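娜塔莉·马斯登的办公室门上贴着一张打印纸，写着“演示请预约，失败不用”。她说纸是前年贴的，当时每周都有人来看机器人，每周机器人都挑那一天罢工。

马斯登在黑伍德（Heywood）实验室研究双臂操作，最近一篇论文的题目很长，核心意思却短得有些扫兴：教机械臂整理杂乱桌面时，多录示范的用处没有大家以为的那么大，更管用的是把桌子弄得更乱。

“我们原本想证明的是另一件事，”她说，“我们想证明自己的网络结构很聪明。结果聪明的部分拆掉以后，成绩几乎没动。那个星期实验室里很安静。”

留下来的是一套被他们称作“Custel”的采集方法。过去的惯例是操作员把盒子摆好，遥控两条机械臂做一遍示范，再摆好，再做一遍。人摆东西有习惯，摆到下午就摆得像超市货架，模型学到的也就是超市货架。Custel 的规矩是操作员不准自己决定盒子放哪儿，位置和朝向由程序抽签，抽到什么摆什么，哪怕盒子斜着挤在机械臂底下，看着就叫人心烦。

负责采集的埃尔西·拉格对此有切身体会。“我有一回偷偷把一个盒子转正了，就转了一点点，”她说，“第二天巴特在数据里把它找出来了。”

巴特·范维克坐在隔壁桌，头也没抬：“不止一个。”

论文的主要结果是一组对照。两个模型各用300段示范训练，一个用人随手摆的桌面，一个用抽签摆的桌面，然后放到同一批从未见过的布局上测试。前者在31次尝试里成功了4次，后者成功了19次。我问马斯登，19次算不算好。

“看你跟谁比。跟那4次比，很好。跟一个五岁小孩比，我建议换个话题。”
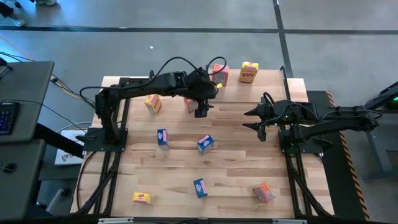
Custel 方法的实验桌：两条机械臂之间散放着颜色、朝向各异的小纸盒。

采访那天下午，我在桌边站了将近一个小时。所谓“前沿研究”，现场看上去主要是有人对着屏幕叹气，走过去挪盒子，走回来，再叹一口气。拉格说这已经算热闹的，有一阵子两条臂总在桌子中间相遇，彼此谦让，谁也不肯先动。

“像两个英国人过门，”她说，“后来我们把谦让的那段示范删了。”

失败的那些尝试，范维克单独做了一张表。抓空的最多，其次是抓对了盒子却顺手带倒旁边一个。他对第二类格外感兴趣，认为这说明模型看得见目标，却没把邻居当回事。表的最后一栏叫“其他”，他不太愿意展开，只说里面有一次，机械臂把盒子夹起来，举了很久，又放回了原处。

“从轨迹上看非常漂亮，”他说，“就是什么也没干。”

同行的反应有冷有热。从事仓储自动化研究的波琳·斯坦尼福思读过预印本，在电话里告诉我，她相信结果，但不太相信结论能推得那么远。“盒子是客气的东西，”她说，“有棱有角，掉了也不碎。换成一袋土豆，抽签怎么抽？土豆自己就在抽签。”她还指出，论文只用了一张桌子、一套光照，标题里的“杂乱环境”四个字因此略显慷慨。

我把这话转述给马斯登，她想了想，说标题是投稿前夜定的，当时慷慨的不止标题。至于土豆，她承认没有试过，软包装倒是试了两天，数据还在硬盘里，文件夹的名字她不肯告诉我。

下一步的计划叫 Dremier，打算让程序不光抽签决定盒子怎么摆，还根据模型最近在哪儿出错，专挑它不擅长的布局来抽。照目前的进度，10月能有第一批结果。拉格听到这里插了一句，说这意味着以后每一张桌子都会是最难摆的那种。

“对机器人是好事，”马斯登说。

拉格问对她呢。马斯登说经费里有一笔买新椅子的钱。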